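3.2 Materials and sorting layout

The sorting task was set out on a white tabletop against a plain wall, so that color was carried by the objects and their containers alone. The small goods came from the Girnitz set, which includes short cylinders, blocks and other simple solids. Plastic bins served as destinations. All bins had an open top and a rim, and were chosen for strong, easily named colors (Figure 2).

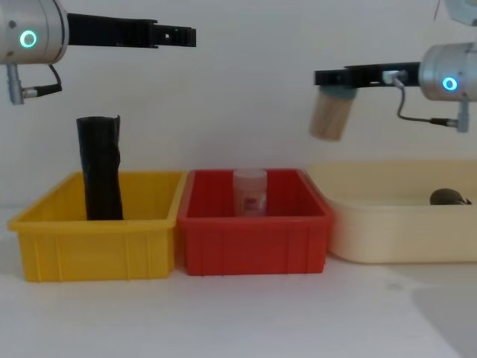
Figure 2. Light wooden cylinder with a teal-green top, held upright above the tabletop. Three containers stand in a row along the back, with the yellow bin at the left.

The layout follows the Betgate protocol in most respects. Each session used 37 objects, and the full collection comprises 3,295 placements. A placement was scored as complete when the object rested inside the bin named in the instruction – its orientation within the bin was recorded separately and did not affect the score.

Orientation nevertheless proved useful in the later analysis. Squat objects and long ones use the floor of a bin differently, and sloped walls reduce the area on which either can stand.

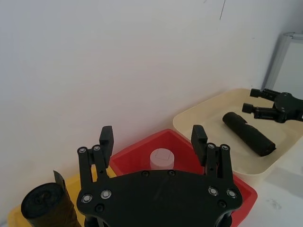
Upright placements were therefore coded apart from leaning and flat ones. The coding was carried out on a subset of 826 placements drawn from the Lutach sessions, using the categories of the Chacko scheme without change. Objects resting on a rim were assigned to a fourth category and are reported in Section 4.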